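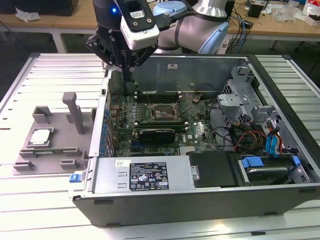 Transfer Model – Workshop Notebook, December, Friday

Entry by T. Brunton

Grallwood contract data. The revised squad file was loaded this morning. It holds 389 players, of whom 29 have contracts ending in the summer. Nine of those had been entered twice under different spellings and have been merged. Krajčí is to be spelled with both accents in every table; the plain form caused the forward to be missed in the November run.

Fee estimates. The model continues to value players in their final six months too highly. For the Punusmont left-back it gave a fee well above the one the club accepted. The weight on remaining contract length has been raised and the full set run again. Results for midfielders are closer to the recorded fees. Goalkeepers are no better, and the sample is small.

Loan moves with an option to buy are still treated as permanent transfers. This is wrong and must be corrected before the January window opens. Colleagues should not quote any Nidalance figures until it is done.

Press reports. Run 101 excluded rumours carried by a single newspaper. The effect on the fee estimates was slight – the effect on the list of likely buyers was large. Both versions have been kept in the shared folder.

Outstanding: wage data for the second division, agent fees, and a reply from Grallwood on release clauses.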